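Review: Lalline two-arm packing bench
Reviewed by Irén Hegyi

Four months in, I still wander over to the bench on my coffee break to watch it, so you can guess which way this review is going.

We put together small kits: travel pouches, first aid boxes, refill packs for offices. Every one used to be filled by hand at a long table, and if you've ever spent a Friday afternoon putting the same packet in the same box, you'll know what it does to your wrists (and your mood). The Lalline is a bench with two arms over it. You set out the baskets and the loose pieces, choose the kit on the screen, and it starts picking.

What I love is how it handles odd shapes. We tried a Flundum unit last year and it was great with boxes, but hand it anything floppy and it gave up. The Lalline will take a soft pouch by the top, or a little packet by one corner, and the two arms stay out of each other's way beautifully. On a good day we get 207 kits off the bench, and it doesn't mind the dull ones!

It isn't fast. Dissanayake, our best packer, beats it easily over an hour, and she'll tell you so. Clear film is a weak spot too. Shiny bags sometimes need three or four tries, and then it stops and beeps for a person. The beep is horrible and I haven't found a way to turn it down. Setting up a new kit took us 35 minutes the first time, mostly because the manual has the steps in a strange order.

As for the people, there were five of us at the table before and there are five of us now. Two look after the bench, and the rest do checking and the rush orders, which we used to turn away. I was moved off packing myself and was pretty nervous about it. Now I plan the layouts, deciding what goes in which basket and which arm reaches for what, and I like it far more than I expected to. One colleague misses the chatting that went on around the old table, and I get that. Our shifts did change, with a 6:30 start for whoever loads up, and I'd ask about that before you order one.

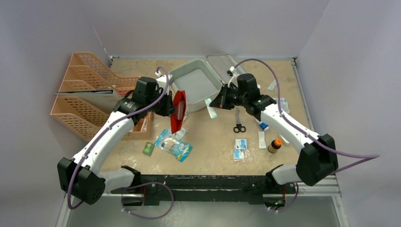

Both grippers busy on a first aid layout, with the red pouch on the left and a small packet on the right.

If you do buy one, get the spare finger pads at the same time. Ours needed changing after 400 kits, and the first set took ages to arrive. We order from Jillulel now and they're quick. I'd also keep a second set of baskets so someone can fill those while the arms are working. That saves us 30 minutes a day, easily.

Four and a half stars. The missing half is for the beep.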